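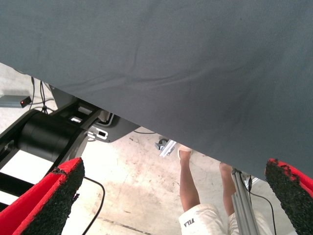

The stop button was never the weak point, according to Amparo Lozano; what let the cell down was the assumption that an arm which has gone quiet has also gone safe. Her report on the fault, completed on 2020-04-14, has since been passed among several firms that run similar equipment, and it deserves a wider readership than it was written for.

The Clustar project at Marulanda set out to have two robot arms fit small gears to a round plate, working side by side over a cloth-covered surface. The job is a modest one by the standards of the trade. A gear must be picked up, carried over a peg and lowered until it meets its neighbour, and the teeth must mesh without being forced. The plan called for 3000 runs. The fault came on run 508.

At the time the right arm was lowering a gear. Its controller lost contact with the arm, waited for a reply, received none and marked the arm as stopped. The display duly showed it as stopped. An operator reached in to take the gear away. Contact then returned, the controller sent the last command it had been holding, and the arm finished its downward movement. The operator had a bruised finger and was back at work the same afternoon. The arm moves slowly at that stage of the task, and the report is frank in saying that the same fault during the carrying movement would have been a more serious matter.

Work ceased for the rest of the month while the firm looked for the cause. Suspicion fell first upon Forkik, the supplier of the control software, and the company sent an engineer to examine the logs. These showed the software doing as it had been told. It had been set to treat any silence longer than 200 milliseconds as a stop, and to resume when the silence ended. No instruction had been given to throw away the waiting command.
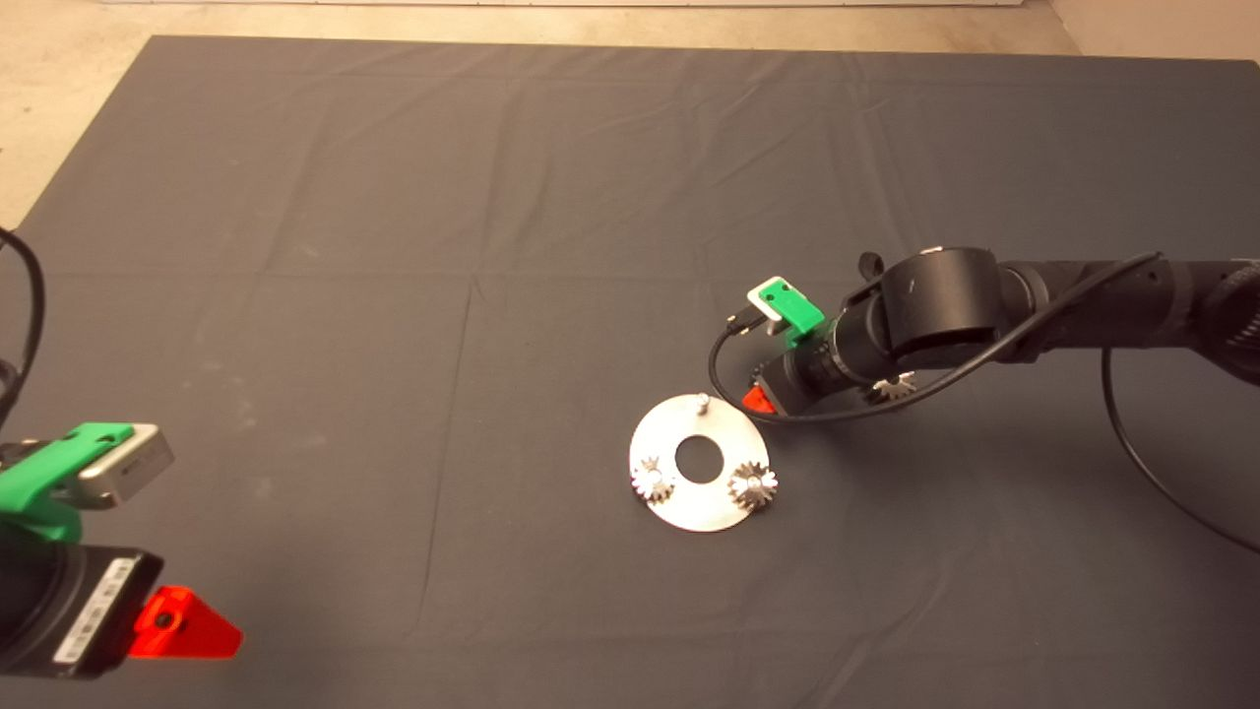 Why did the arm not wait for the operator to restart it? The restart step had been switched off in the settings some weeks earlier, when brief losses of contact were halting the work several times a day.

That decision occupies the longest section of the report. It had been taken in good faith and was entered in the log, with initials beside it. The person who made the entry described it as a temporary measure. There was no date for its review, and the short halts had become so familiar that their disappearance was received as an improvement. Marulanda's managers accept that the halts were a warning, and that the firm had in effect turned the warning off.

The remaining question was what had been causing the losses of contact in the first place. Tests on the arm itself found nothing. The fault could be produced at will only when the arm was made to reach to the far side of its working area, and even then it appeared in some trials and was absent from others. The answer was a worn plug on a supply lead, which moved slightly in its socket when the lead was drawn tight.

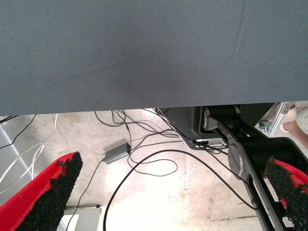 Cabling is the part of a robot cell that most often belongs to no one. The arms have a supplier, the software has a supplier, and both are covered by agreements which set out who must inspect them and when. The leads between them are usually put in by whoever is present on the day, and added to by whoever comes next. A power adapter lies on the floor with a lead at either end, a cable makes a loose loop beside it, and more hang down in a tangle from under the table edge. An arrangement of this kind may work without complaint for a long time. It is difficult to inspect, however, and anyone trying to trace a fault through it must begin by finding out which lead serves which device.

Jilex, the safety consultancy engaged by the firm in June, made five recommendations. The restart step was to be restored and locked by password. Any command held during a loss of contact was to be discarded. Adapters were to be fixed in place, and leads labelled at both ends and supported along their length. Changes to safety settings were to lapse unless renewed. Lastly, no one was to reach into the cell on the strength of the display alone -- the power to the arms must be cut first.

Four of these have been carried out. The labelling is still in progress, and Lozano has asked that the count of completed runs be held at 508 until it is finished.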